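Kirnis Community Board > Health and Services > Veterans' clinic at Stenden, the November letter

pellworth
3 January 2023
Has anyone else had the letter from Stenden about the veterans' clinic? Mine is dated November but only reached me last week. It says anyone who left the forces before their records were moved over has to register again, and until then you are not on the list for hearing, joints or counselling. I have been going there for years and was never told I was off any list.

There were 3,737 of us registered at the last count in their newsletter. The letter says 753 have been carried over automatically. I would like to know what happens to the rest.

ostler_bee
I got the same letter. I rang and was told to bring my discharge papers and proof of address to the front desk. Took two visits, as the first time they wanted the originals and I had copies.
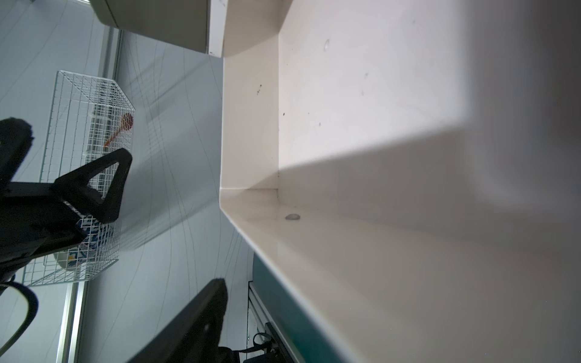

Benedek Csonka: I don't think it is as bad as pellworth makes out. You keep your place if you register before the closing date. It is in the second paragraph on the back of the letter. The clinic has to check people are still in the area, and plenty of those 3,737 have moved or died.

pellworth
I have read the back. It says "where possible" places will be kept. I waited fourteen months for a hearing appointment and I am not happy to rely on "where possible".

tamsin_r
My dad is 81 and doesn't open his post until I come round. If I hadn't seen it he would have missed this completely. They have his phone number and mine. A call would have done it.

Benedek Csonka
They can't ring 3,000 people with two on the desk.

tamsin_r
They can send a text. The dentist manages it.

ostler_bee
On the practical side, the Semwal bus stops outside now, so you don't have to walk up from the main road. The desk shuts for lunch. Go early. There is a side room where you can fill in the form sitting down, and they will photocopy things for you if you ask.

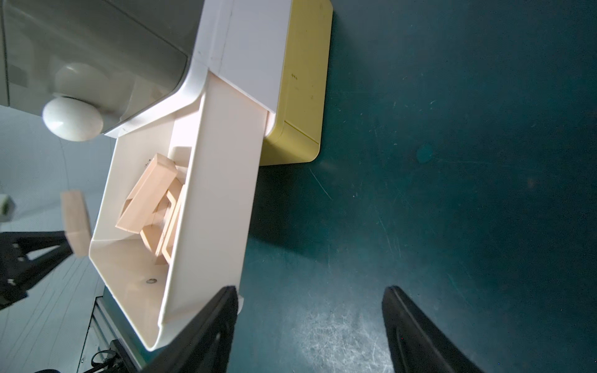 Does the form have to be handed in at Stenden, or can it go to the Nemudero surgery?

It can go to either, but Nemudero only sends them across once a week, so allow for that.

hobday64
I served with people who won't go near a front desk with a queue at it. They'll just drop off and no one will notice. When the old hospital did this, 900 names went and it took a year to get some of them back on. I wrote to the council then and got a standard reply.

Benedek Csonka
That was a different set-up, to be fair. The hospital didn't write to anyone first.

hobday64
It wrote to some of us. I have still got the letter.

pellworth
I went in this morning. They took my papers and gave me a stamped slip but wouldn't say whether my hearing appointment stands. I have asked for it in writing and will post here when I hear.

tamsin_r
Please do. I'm taking Dad in next week - he has found one half of his papers and we are looking for the other.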